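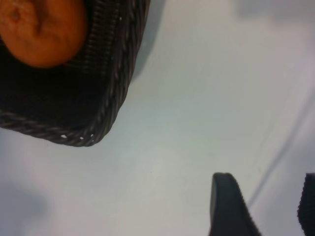 Orange in the dark woven basket

Re: [backporch-growers] Potted citrus indoors for the winter??

Hi all,

I've been meaning to answer this for a week and kept starting replies on my phone and losing them, so I've sat down at the real keyboard and you're getting the long version. Sorry in advance!

> I have two citrus trees in pots (a calamondin and some kind of
> mandarin, the tag is long gone) and this will be my first winter
> with them up here. They've been on the deck since May and look
> great. My questions:
>
> When do you bring them in? I've heard before the first frost but
> I've also heard way before that.
>
> Last year a friend's lemon dropped every leaf by New Year. Is that
> just what happens?
>
> Do I keep feeding? And do I need a grow light or is a south window
> OK?
>
> Also the mandarin has fruit on it that is still green. Do I take
> those off before it comes inside?
>
> Thanks, I mostly lurk but I read everything.

First off, welcome out of lurking. I've kept citrus in pots for long enough to have killed a fair number of them, and most of what I know came from the dead ones. Currently I have a satsuma, a kumquat, a Meyer lemon that sulks, and a lime I bought on clearance that is mostly thorns.

When to bring them in. I go by the night temps and ignore the frost date completely. Once we get a few nights in a row in the high 40s I start moving things, and around here that's usually the back half of September. The tree could stand it colder than that, sure. The trouble is that my house in September still has the windows open and the furnace off, so the tree comes in to air that's pretty much like what it just left. If you wait till the night before a frost, it goes from 35 and damp to 70 and bone dry with a heat vent blowing on it, and then you get your friend's lemon.

I also do a halfway stop. Mine go from full sun on the driveway side to under the big maple for a week or so, then onto the covered porch, then in. If you've only got a deck, the north side of the house works, or even just shoving them up against the wall under the eaves. The leaves that grew in full sun are kind of sun leaves (somebody on this list explained it much better a few years back, it's in the archive if you search "acclimate") and they don't cope well with being dropped into a dim room.

Before they come in: WASH THEM. I cannot say this loud enough. I lay each pot on its side on the lawn with a trash bag tied around the base so the soil stays put, and I hose the whole thing down, tops and bottoms of the leaves, then do it again. Then insecticidal soap, wait a week, soap again. Look hard at the crotches of the branches and along the midrib on the underside of the leaves for scale. It looks like little brown bumps and you'll think it's part of the tree. One year I skipped the second round of soap because it was raining and I had company coming, and by February I had scale on the lemon, the bay, the jasmine and, I am not kidding, the Christmas cactus. The floor under the lemon was so sticky my sock came off.

Now the leaf drop. No, that isn't just what happens, though losing some is normal. What got me for years was cold roots. The pot's sitting on a tile floor by a sliding door, the root ball is down in the 50s, the sun is pouring in on the leaves, the leaves are asking for water and the roots just aren't running. So it drops leaves, and you think it's thirsty, and you water it, and now the roots are cold AND soggy. I did that three winters in a row. What fixed it for me was getting the pots up off the floor. I use those plant caddies on wheels with a scrap of foam board on top. You could use a wooden crate or a stack of old phone books if anyone still has those. Then a seedling heat mat under the worst one. Mine's a Drinex, the plain one with no thermostat, and I run it off a lamp timer so it's on overnight. Cheap, ugly, has worked fine. Someone here will probably tell me that's not what the mat is made for and they'll be right.

Light. South window is OK for a calamondin, I'd say. They're tough as nails and will flower in a bathroom. For the mandarin I'd add a light if you can stand the look of it. I ran mine in the window only for a long time and they lived, they just came out of winter leggy and cranky and took until July to get going again. Two winters ago I put up a Larnotel bar light, the long white one, on a hook over the satsuma, and the difference was big enough that I bought another for the kumquat. I keep them on from breakfast till after supper. My one complaint is the cord, which is too short to reach anything, so there's an extension cord across the back of the couch from Thanksgiving to April and I get comments about it.

Watering. Way less than you think. In summer I water mine every day when it's hot. In winter the satsuma might go ten or twelve days. I stick my finger in up to the second knuckle and if I feel any damp at all I walk away. When I do water, I water until it runs out the bottom, and then I dump the saucer. Don't leave it standing. And use water that's been sitting in the can overnight, room temp, for the same cold root reason.

Humidity, everybody frets over this. I've tried pebble trays and I can't say they do anything except grow algae. I've tried misting and it's a nice way to spend five minutes but it's dry again before you've put the bottle down. What does help is keeping them away from the register. We had a new Carrier furnace put in a few winters back and it moves a lot more air than the old beast did, and the lime, which had been happy in the same corner forever, crisped up all along one side. I got one of those clear plastic deflectors that stick on the vent and pointed the air at the dog's bed. Everyone's happier.

Feeding. I taper off in early fall and quit by the time they come in, then start again at half strength in late February when I see new tips. If you're running a good light and the tree is pushing new growth in December, go ahead and feed it a little. I use the Zovik citrus pellets in summer and just whatever liquid is under the sink in late winter. There was a thread here where people got pretty heated over pellets vs. liquid and I'm not going there again, ha.

The green fruit — leave it on! That's the best part! A mandarin will hang on to its fruit inside and color up just fine, and it's a real treat to be picking something off a tree in your living room when there's snow against the door. The only time I'd take any off is if the tree is tiny or obviously struggling, or if a branch is bending so far it might split. When they're ready, snip them with scissors and leave a tiny bit of stem. If you pull, you tear the little button off the top and that one won't keep. Color isn't a great guide either, mine are often sweet while there's still green on the shoulders. Pick one and eat it. If it makes you squint, wait two weeks.

For keeping them, I don't put mine in the fridge unless I've got a lot at once. A basket on the counter that lets some air through is fine for a week or more. Just turn them over now and then and check the ones on the bottom, one soft one will take its neighbors with it in a hurry. And don't put them in with the bananas.

A couple of odds and ends while I'm at it:

If it flowers inside in January, you can help it along with a little paintbrush or your finger. Calamondins don't need it. The smell will knock you over either way (in a good way).

Don't repot in the fall. I know it's tempting when you've got it all out on the lawn and you can see the roots coming out the holes. Wait till spring. I've got a whole bag of mix in the garage staring at me and I'm not touching it.

Turn the pot a quarter turn whenever you water or you'll end up with a tree that's all on one side. My kumquat looks like it's leaning over to hear something.

And going back out in spring is the same thing in reverse, shade first, then a bit of morning sun. I've sunburned more leaves in May than I've ever lost to cold. They go white and papery and there's no fixing it, you just wait for new ones.

One question of my own while I've got you all. Has anyone on here had luck rooting kumquat cuttings? I've tried it under a jar, in a baggie and in plain water, and all I've gotten is sticks. I know you're supposed to graft them but I don't trust myself with the knife. If you've done it please tell me what month you took the cuttings and whether you used the soft tips or the woodier stuff.

Good luck with the mandarin, and let us know what color it turns, you might be able to work out which one it is!

Happy growing,
the satsuma lady on the hill

Filed under: Containers, Citrus & Tropicals, Overwintering

Get the Backporch Growers digest in your inbox. Enter your email to sign up. You can unsubscribe at any time.

This site uses cookies to remember your login and archive settings. Accept | Learn more

Contact the list owner | Posts are copyright their authors | Back to top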